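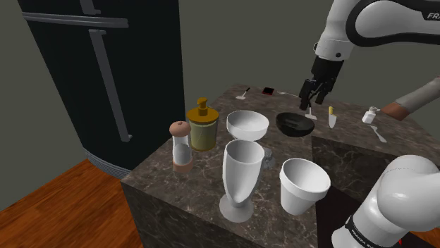
Brown marble island, top and front face in the same stone. Black fridge behind.

Hender Stone Sealer, 1 quart

For marble, travertine, limestone and other thirsty stone. Indoor use. Water based, low odor, no shine added. Your stone should look the same after as it did before, just harder to stain.

Price: $127 per case of 8
Single quarts: ask at the counter, stock comes and goes

What it does
Soaks in and slows down oil, coffee, wine, that kind of thing. Gives you time to wipe it up. Does NOT stop etching. Lemon juice and vinegar will still dull polished marble, sealer or no sealer. We get this call every week so please read that line twice.

What it doesn't do
Won't fill chips or cracks. Won't fix a dull top, you need a polishing powder for that (see Netico powder, fine grade). Won't stick two pieces of stone together. Someone asked.

Do you need it?
Drop of water on the stone, wait 3 minutes, wipe. Dark spot left behind = needs sealer. No spot = leave it alone for now. Try it in a few places, next to the sink and by the stove especially. Dark stone hides the spot so get a lamp down low and look sideways.

How to put it on
Clean the top the night before. Plain dish soap is OK, rinse well, let it dry all the way. Tape off any wood or painted trim. Test first in a corner or under the overhang.
Pour a little on a lint free cloth, wipe on in small areas. Wait 7 minutes. Buff off everything that's left with a dry cloth. Don't let it dry on top, it goes hazy and you will be rubbing for a while.
Second coat if the stone drinks the first one fast. Same day is fine.
Keep the top dry overnight. No pans, no mail, no cat.

Front panels and waterfall sides take the same sealer. Use less and work bottom to top so you catch the drips.
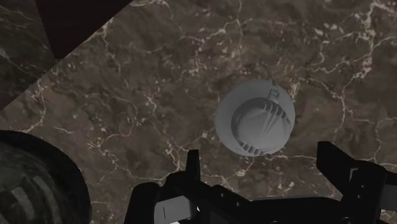

Stone Care & Finishes Department

Heavily veined marble - check the veins by themselves. They can soak up more than the stone next to them, or less. Go lighter on the first coat and see. If one vein stays dark the next day dont panic, give it another day before you do anything.

Haze left over? Wet a cloth with fresh sealer, wipe over the haze, buff right away with a clean dry cloth. Works on fresh haze. Old haze, call us.

Cleaning afterward
Soap and water or the Netico daily spray. No bleach, no bathroom cleaner, nothing that says "lime" on the bottle. Scrub pads will scratch a polished top.

Also fits with
Netico polishing powder, fine
Skalitz buffing cloths, white (the blue ones shed, we stopped carrying them)
Manríquez color enhancer - only if you WANT it darker. Can't be used on top of this sealer, has to go on bare stone

Storage
Keep from freezing. A frozen bottle is a dead bottle, it seperates and shaking won't bring it back. Cap on tight. Once opened use it by the following August if you bought it in winter, after that test a corner again.

Returns
Unopened only. Cases can be split for return but you pay the single quart price on whatever you keep.

Questions, or you want a sample to try on an offcut: ask for Teodoro Ponce at the stone desk. Bring the offcut with you if you can, it's faster.

Price good as of January 15, 2023. Pickup only on full cases, loading door is on the side.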